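The Second Arm

The quote from Traris came in on 4th March, and by lunch Gil-soo Yoon had read it so many times he could have sung it. Two arms, two grippers, two bases, a controller, cables, and a line at the bottom that said "commissioning support, 9 hours." He printed it, which he never did with anything, and carried it down the stairs to the bakery with flour already getting on the corners.

"Two," said his aunt, without looking up from the dough.

"Two!" said Gil-soo.

"Your letter to the bank says one."

It did say one. He had written it in August, when one arm had seemed like the moon. He'd planned the whole thing around one: one arm to pack the bread baskets for the hotels, one outlet, one corner of the room upstairs where his cousin used to keep her drum kit. Then he'd driven to Brenik to see a pair of them working side by side in a test kitchen, and he had come home talking so fast that his mother made him sit down and eat something.

"One holds, one places," he said now. "Or one packs while the other gets the next basket ready. Or you start with one and the other just sits there until you know what you're doing. And it's cheaper to buy them together. Look, it's right here, line 4."

His aunt wiped her hands and looked at line 4. She had bought every oven in the building and she read a quote the way other people read a menu, starting at the right-hand side.

"What's this one?"

"Fingertips. Spare ones."

"They charge for fingertips?"

"They wear out! You have to plan for it. Four sets, that'll get us through the first year." He had a spreadsheet for this. He had a spreadsheet for all of it, with a tab called Ham, after the salesman's dog, where he put the things he wanted but couldn't defend.

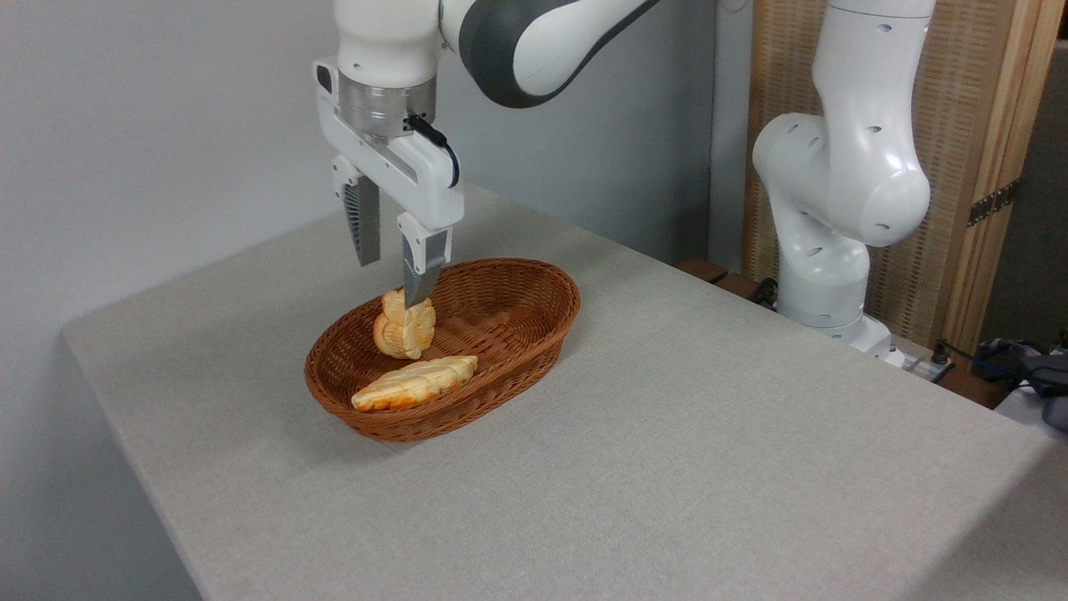 Budgeting for a gripper was the part Gil-soo loved most, and he could have gone on about it all night. An arm is an arm, he told his aunt when she came up to the trial with her coat still on. You pay for reach and you pay for how much it can lift, and a roll weighs next to nothing. But the gripper! Pamus had a soft one, like a rubber tulip, that cost as much as a used car. The plain one with two fingers and ridged gray pads was a fraction of that, and there it was with one finger pressed down on the flower roll, the roll standing on its edge at the back of the wicker basket behind the leaf pastry. He held his breath. His aunt held hers too, though she'd have denied it.

"It's squashing my roll," she said.

"It's touching your roll."

"What does the other one cost again? The tulip?"

He told her. She walked to the far end of the table and gave the second arm a long look, up past the elbow.

"And him? He's on full pay for that?"

"He's the spare capacity," said Gil-soo, delighted, because it was a phrase from the spreadsheet and he had been waiting weeks to use it. "When the hotel order goes up to 127 baskets, he's already paid for. Otherwise we're buying him next year at next year's price, and paying somebody to come out and set up all over again."

"Has the hotel said 127?"

"The hotel has said it's thinking about it."

She took a pencil out of her coat. She always had one. On the back of the quote she wrote down the arms, then the grippers, then the fingertips, and then she added things he hadn't thought of at all: a proper electrician, a better power supply than that little white strip in the corner, baskets that were all the same size. Her handwriting got smaller as she ran out of paper. Gil-soo leaned over her shoulder and watched the total climb, and he couldn't help it, he was grinning.

"You forgot somewhere to put the rolls before they're packed," he said.

"Trays. I have trays."

"Not with the right spacing."

She wrote down trays.

"I'll call the bank," she said. "You call your man with the dog. Ask him what it costs if we take four sets of fingertips now and pay for the second arm in the fall."

He was already halfway down the stairs, looking for his phone.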